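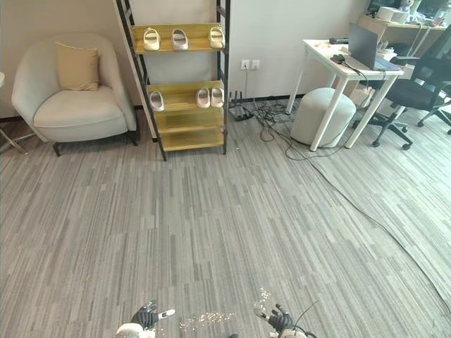 Compte de l'équipe données, Olidlow
@olidlow_donnees
Responsable de la collecte par téléopération

1/ Semaine de collecte sur les chaussons ! Je vous raconte un peu, parce que c'est la tâche la plus bête sur le papier et de loin celle qui m'a le plus appris depuis que je fais ce métier.

2/ La consigne tient en une ligne : ranger les chaussons sur l'étagère, par paires, ouverture vers l'avant. Un opérateur pilote les deux bras, on enregistre tout (caméra de tête, caméras de poignet, angles des articulations), et ça donne un exemple. Un exemple = un épisode, du premier mouvement jusqu'au retour des mains en position de repos.

3/ On en est à 808 épisodes validés. L'objectif du lot, c'est 2170. Oui, il reste du chemin — et pourtant je trouve qu'on avance super bien !

4/ Le chausson est un objet formidable pour ça. Il a un dessus, un dessous, un avant, un arrière, un gauche et un droit. Un cube, on s'en fiche de savoir dans quel sens il arrive. Un chausson à l'envers, il faut le retourner, et il y a plein de façons de le faire.
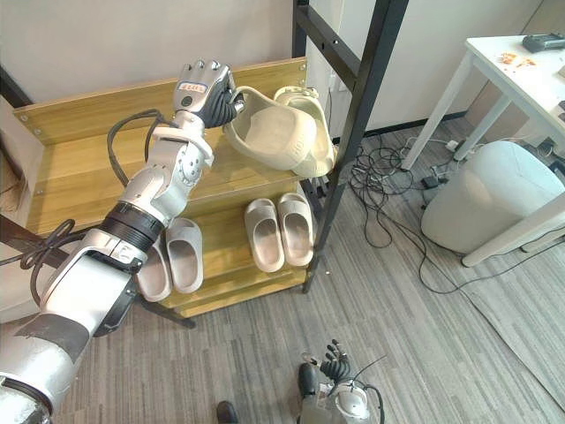 5/ Et c'est là que ça devient passionnant : chaque opérateur a sa méthode. Il y a ceux qui pincent le bord et tournent le poignet, ceux qui s'appuient sur la planche pour faire basculer, ceux qui prennent la paire d'un coup. Au début je voulais imposer un seul geste. Mauvaise idée ! Les premiers modèles entraînés sur un geste unique se bloquaient dès que le chausson était décalé de quelques centimètres.

6/ Donc maintenant on note la stratégie dans les métadonnées (merci à Harnedar, notre outil d'annotation maison, qui a enfin un menu déroulant pour ça) et on laisse faire. On vérifie juste qu'aucune stratégie n'écrase les autres dans le lot.

7/ Question qu'on me pose souvent : vous jetez les ratés ? Non, surtout pas. On a 319 épisodes étiquetés « reprise », où la prise glisse ou part de travers et où l'opérateur se rattrape. Pour moi c'est la partie la plus précieuse. Un modèle qui n'a vu que des gestes parfaits ne sait pas quoi faire au premier accroc.

8/ Ce qu'on écarte : les épisodes où une caméra saute des images, ceux où l'opérateur s'arrête longtemps pour réfléchir, et ceux où les horodatages des deux bras se décalent. Ce dernier cas nous a coûté presque 47 épisodes d'un coup avant qu'on trouve le bon réglage. J'en ai encore mal au ventre.

9/ Côté points de vue, la caméra de tête donne le contexte : où est l'étagère, quelle planche est libre, où sont les paires. Mais au moment du contact, la main cache souvent l'objet, et c'est la vue du poignet qui sauve la mise. J'adore regarder ces images-là, on y voit les doigts de tellement près !
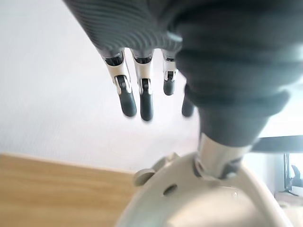
Vue poignet, quatre doigts vers le bas, rien sur la table.

10/ Un truc tout simple qui a changé la qualité du lot : on varie le départ à chaque épisode. Planche du haut, planche du bas, paire séparée, chausson retourné, meuble légèrement tourné. C'est Zendus, le petit script de tirage au sort, qui décide, plus nous. Laissé à lui-même, un humain remet toujours les choses un peu pareil.

11/ Et on s'arrête toutes les heures. La fatigue se voit dans les courbes : les trajectoires deviennent plus raides, les pauses plus longues. Les meilleures séries de la semaine datent de jeudi matin, juste après le café — je ne tire aucune conclusion scientifique, mais quand même.

12/ Prochaine étape : le protocole Mazandarani, c'est-à-dire les mêmes chaussons, mais avec une consigne donnée à la voix (« la paire de gauche en bas », « tout sur la planche du haut »). Il faudra réannoter une partie du lot existant et j'ai franchement hâte de m'y mettre.

13/ Si vous collectez aussi des gestes à deux mains, dites-moi comment vous découpez vos épisodes quand l'opérateur change de stratégie en plein milieu. Pour l'instant on garde tout d'un bloc avec deux étiquettes, et je suis preneuse de toute meilleure idée !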